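Two grippers, one month

27 December 2020

I said in the last post that I would write up the gripper comparison once I had enough runs to say something useful. I have 206 runs logged now, so I'm calling it done, at least for the first pass.

The two units are the Bensaid hand-held and the Nirnex hand-held. Both are the same basic idea. You hold the thing, squeeze the trigger, the fingers close, and a camera on the body records what the fingers are doing. The recordings are then used to drive an arm fitted with the same fingers. Yasir Butt has been handling the arm side at his place and I have been doing the hand side, so most of what follows is about how the tools feel to use and what the video looks like.

I started with the Nirnex since it arrived first. It is the lighter of the two and it shows after an hour. The trigger is smooth and the fingers close evenly. The problem is the pads. They are hard, and anything with a slick surface slides out unless you catch it dead center. I did 50 picks with a plastic pill bottle and dropped it often enough that I stopped and changed to a wooden block just to get some clean recordings. Nirnex sells a softer pad but it was out of stock all of December.

The Bensaid is bulkier. The body is a big gray thing with a matte, slightly rough finish, and it takes up a lot of the view because the camera sits low and close to it. I complained about this to Fiona Menzies, who has used one longer than I have, and she told me to leave the camera where it was. Her point was that the bottom half of the picture is wasted either way, and what you want is for the fingers and the marker to stay in the same spot from one run to the next. I tried a raised mount anyway -- it took me an evening to print and fit -- and she was right. The raised view showed more of the room, but the mount flexed when I squeezed the trigger and the finger tracking got noisy. I took it off.
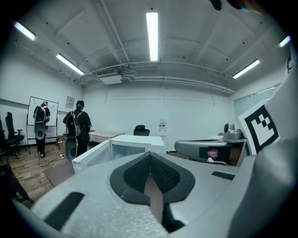

View from the Bensaid with the camera on its stock mount. The square marker is on the finger at the right.

The marker matters more than I expected. The software finds it in each image and works out from it how far the finger has moved. If the marker is shaded or turned too far from the lens, you get a gap in the opening width, and a gap of more than a few images means the run is no good. On the Bensaid I lost 3 runs to this. On the Nirnex I lost a good many more, mostly near windows. Its markers are glossy and they catch the light. I put matte tape over one of them as a test and that helped, but the edges of the tape lifted after a couple of days.

Ceiling lights were my other worry. With a wide lens you get every fixture over your head as soon as you tip the tool up, and both cameras try to adjust for it. The Nirnex darkens everything else when a light comes in and then takes a second or two to recover. The Bensaid lets you lock the exposure. I locked it at the start of each session and didn't have to think about it again.

For the controller I used the Closerov board with both. It was sold to me as plug and play. It took two firmware updates and a different cable before it would see the Bensaid at all. The Nirnex worked the first time. Once they were both running I had no trouble from the board, apart from the status light, which blinks the same color for "recording" and "card full." I lost most of an afternoon to that.

Cost is the part people will ask about. I paid 700 for the Bensaid, used, with one spare set of fingers. The Nirnex was cheaper new, but by the time you add the softer pads and a better strap the difference gets small.

As for the arm, Yasir has only run the block task so far. His short version is that the Bensaid recordings played back cleaner and the Nirnex ones needed trimming at the start, where the fingers twitch before they close. I haven't seen that in my own logs, so it may be something in how he converts the files. He is going to send me the raw output and I'll go through it.

I'm keeping the Bensaid as the main tool. The Nirnex will stay in the drawer for small parts, where the lighter body is easier to steer, and I'll try it again when the pads come in. Next on the list is the Grandthorpe wrist camera, which has been sitting in its box since the start of the month. I still need an adapter plate for it.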